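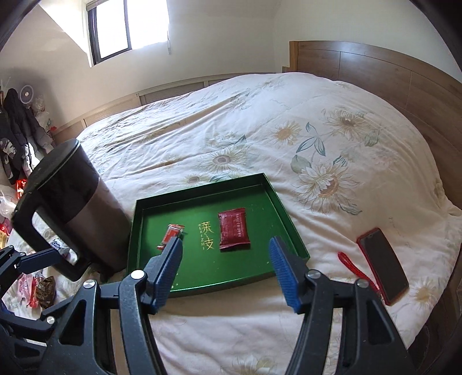

The budget for the second half of the year had to be in by the end of February, and I was the one who had to write it. I put it off for a while and then did it over two long evenings. A few people have asked how we split the money, so I'm writing it down before I forget.

We are a small group. Benedetta Ferri runs the collecting side, I do the purchasing and most of the repairs, and Serena Piras looks after storage and everything that happens to the recordings afterward. The work is done in people's homes with hand-held grippers, picking up household things and putting them down again, many times over.

My first draft had one line for grippers and one line for "other." Benedetta sent it back the same afternoon. She was right. The grippers are the part everyone thinks of, but last year they came to 37 percent of what we spent. The rest went on pads, pins, memory cards, chargers, cases, postage and a large number of small objects.

Pads are the thing I got most wrong. The ribbed ones wear at the tip first, and once the ribs go smooth a thin wrapper starts to slide. I had planned on replacing them twice a year. We went through 86 of them, and that was with people stretching them longer than they should have. I've now given pads their own line and doubled it. I order from Mirance, who will sell them in small bags, and they keep the same blue, so old and new recordings match. There was a cheaper black pad from another supplier. Serena asked me not to mix colors in the middle of a project and I dropped it.

Pins and links are the next line. A pivot pin costs almost nothing and a gripper with a missing pin is no use to anyone, so I've stopped being careful there and bought a full jar. Links are different. They come in a set from Rinaldi and you can't order only the left ones. We have a drawer of right-hand links that I expect to own forever.

Then there is the question of whether to buy more grippers at all. The two choices I priced were:

Option one: four more of the model we have now, plus spares.
Option two: two of the Flarkomus units, which have a stiffer linkage and a better case, and fewer spares.

I borrowed a Flarkomus for a week. It is a nicer tool. It's also heavier, and after an hour of small items my wrist knew about it. The spares are sold only as a full finger assembly, at 65 dollars each, and at that price one bad drop on a tile floor hurts. I went with option one. If we had a bench and a fixed setup I might have chosen the other way.

Objects were harder to budget than I expected. Candy and snack packets are good value. They're light, they crinkle, they come in every shape, and a small shop will sell you a mixed bag for very little. They also get eaten. I wrote in a monthly amount for them and called it consumables, and so far no one has questioned it. For trays, cups, kettles and so on we mostly use what is already in the home. I had a line for buying a matching set of household items for every site and Benedetta talked me out of it. Her point was that the whole reason for going into homes is that they have different stuff in them. That saved enough to cover the new chargers.

Storage I left to Serena, who wanted more than I had guessed and had the numbers to show it. We keep two copies of everything, one here and one at Stondcombe, and the second copy is a yearly bill that goes up whenever we have a good month. I've put it in as a fixed cost with some room on top.

Things I forgot in the first draft and had to add: insurance for the cases in transit, spare screwdrivers (they leave in people's pockets), cleaning wipes, and travel for training new collectors in person. The training line is small but I'd fight for it. The breakages I repaired last year came mostly from people in their first two weeks - squeezing too hard, or putting a gripper down on its fingers.

The final version went in a day early. We got everything except the extra cases, so for now the new grippers will travel in the old ones with a towel around them. I'll ask for the cases again in the next round. The pads from Mirance are already ordered, and the Rinaldi sets should follow once I find the account number.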